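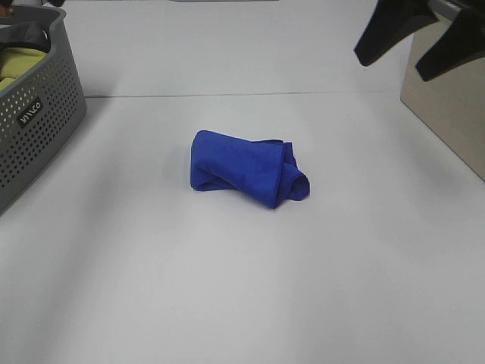
A day at the Skimuson open house in Steddale

Last month I had the chance to visit the open house of Skimuson, an advertising and public relations agency in Steddale. I work in the marketing office of a small company that sells garden furniture, and my manager thought I should see how an agency works from inside before we choose one for next year. I am writing down my notes for the colleagues who could not come, and for other people who buy this kind of service and do not know what to ask.

The building is an old printing house near the canal. The doors opened at half past nine and there was already a queue at the desk. Each visitor received a badge and a sheet with the programme. My badge number was 338, so I think the numbers did not start from one. The coffee was good but it was on the second floor, and the lift takes only four people.

The first talk was given by Saskia Costigan, who leads the planning team. She spoke for 42 minutes without slides, which I liked. Her subject was how the agency is paid. Until two years ago most of the clients paid a fixed amount each month, and now more than half pay by project. She said this made the income less regular, and that the agency lost two large accounts in the same spring when the change was new. I did not expect a host to speak about lost accounts in front of possible clients. One visitor asked if the fees would go up. She answered yes, for the small projects, and moved to the next question.

After this we were divided into groups and I went first to the media buying room. It is much quieter than I had imagined. Eleven people sit there with headphones, and most of the work is checking that an advertisement really appeared in the place which was paid for. The man who guided us showed a report for Kabbaj, a chain of bakeries. The campaign had run on local radio and on bus shelters, and it brought 2,336 new sign-ups for the loyalty card. He told us also that a part of these people would probably have signed up without any campaign, and that they have no good method to know how many. I asked if the client knows this. He said it is written on page one of the report.

The second stop was the press office. Here I learned something practical. They keep a list of 674 journalists, and every quarter two people telephone through it to see who has changed job. I asked why they do not buy a list, because we pay for one at our company. They bought one before, and too many messages came back. I have since tested ours with a small mailing and I am not very happy with the result.

Lunch was sandwiches and a lentil salad, in the courtyard. It was windy — hold your plate if you go.

In the afternoon there was a workshop about briefs. We had to write, in pairs, a brief of one page for Jurus, a brand of walking shoes which wants to reach people over sixty. My partner worked for a housing association and had much more experience than me. Our brief was too long. The trainer crossed out the whole first paragraph, where we had described the history of the company, and asked us to write only what the reader should do after seeing the advertisement. We needed three attempts. I found this the most useful hour of the day, and I have already changed the template we use.

Some things were less good. The talk about data was made for specialists and I understood perhaps half of it. The tour of the film studio was cancelled, and we heard it only when we stood at the door. And I would have liked to see real prices. There was a leaflet called "What does it cost?" but inside it says that you should contact them.

If you want to go, the next open house is planned for May. Registration is free, but the workshop has few places and you must tick a separate box for it. I did not see this box at first and I got my place only when another visitor cancelled. The station is fifteen minutes on foot. On Sunday there is no direct train back, so check this if you want to stay for the weekend, as I did.

Comments

Petra W. — Thank you for this. Did they say what is the smallest project they accept?

Author — I asked, and they said it depends on the season. I did not get a number.

mdl_print — I worked in that building when it still had the presses. Glad the courtyard is being used, it was full of pallets in our time.

Colin — We stopped buying a media list last year for the same reason. It takes one person two days a quarter to keep our own and I'd say it's worth it.

Contact | Copyright, all rights reserved | Back to top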